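Otix hand-held gripper pair: a month of teaching by hand
Reviewed by Kinga Deák, 03/08/2022

I'll start with the sales pitch, because it's what made me suspicious. The Otix pair is supposed to let anyone in the building teach a robot arm a new job. You pick up a gripper in each hand, do the work yourself, and the recordings get turned into something the arm can copy. No programming, no joystick, no waiting for the one person who knows the software. I've heard some version of this from four vendors now, and I still have a shelf full of their stuff.

We do small-batch food packing trials at Oltau. The job I picked was sorting and handling mixed dry goods and sauce packets on a table, moving them in and out of plastic trays. It's boring work for a person and miserable for a robot. Bags sag, shiny film throws glare everywhere, and no two pick up the same way twice.

What you get

Two black grippers, left and right, a cable for each, the recording software and a thin manual. The fingers are blocky and close flat against each other. Build quality is fine. The pivots have brass inserts and after a month of use I can't find any slop in them. The finger pads are another matter. I'd want spares in the box, and there are none.

Setup

The manual says an hour. It took Fouad Slaoui and me most of a day, and a good part of that was getting the left and right recordings to line up in time. The software would happily save a session where they didn't match and give you a green check mark for it. We found out when we played one back. Support did answer our email the next morning with a fix, so credit for that, but a check mark ought to mean something was checked.

Using it

It feels natural sooner than I expected. Mahmoud Ait Ali had never touched one and was working at a decent pace before lunch. Compared with the Tawfik remote arm we used last October, where you steer from a desk and watch a screen, it's much faster, and you keep your feel for when a bag is about to slip. With the Tawfik I never had that, and I dropped a lot of noodles.

The trouble is what your hands do without asking you. People cheat. They nudge a packet with the side of a finger, or roll a wrist in a way our arm can't follow. The software flags some of these moves after the session, when it's too late to do anything except delete the take. Out of 1,435 takes we threw away 317. Keabetswe Mnguni did most of the weeding and would like those afternoons back.

The cables also deserve a complaint. They pull at your wrists when you reach across the table, and I caught myself planning moves to suit the cable. A robot trained on that is learning my bad habits.

Some of the work, mostly from the gripper side:
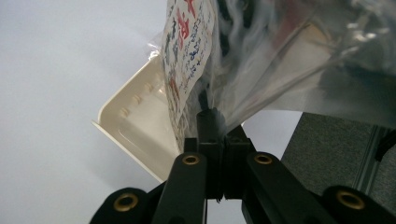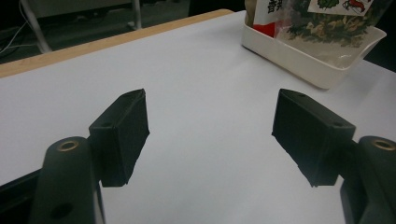
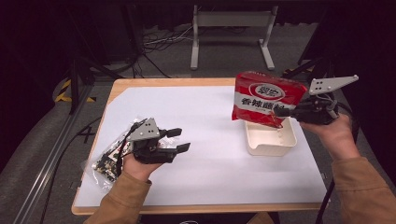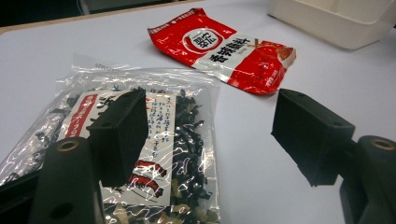
Does the robot learn anything?

Some. With stiff packets in good light, our arm does a respectable job. With soft, half-full bags it hesitates, grabs a fold of film and lifts nothing. Otix says more takes will fix it. Maybe so, but that's the answer every vendor gives, and the takes are my staff's hours, not theirs. I asked how many more and got a link to a video.

I also tried the policy on a table in the next room, with different lamps overhead. It got noticeably worse. The brochure talks about teaching once and running anywhere, and I'd ask them to show you that in your own building before you sign.

Who should buy it

If you already have someone who can train and test a model, this is a quick way to collect material, quicker than anything else I've tried. Bouchra Alaoui at Melden has the same pair and likes it more than I do, but she has two engineers on it full time. If you're a small shop hoping to skip the engineer, keep your money for now.

We're keeping ours through the end of the trial. I've asked for longer cables and a pedal to mark bad takes as they happen, and I'll update this page if either one shows up.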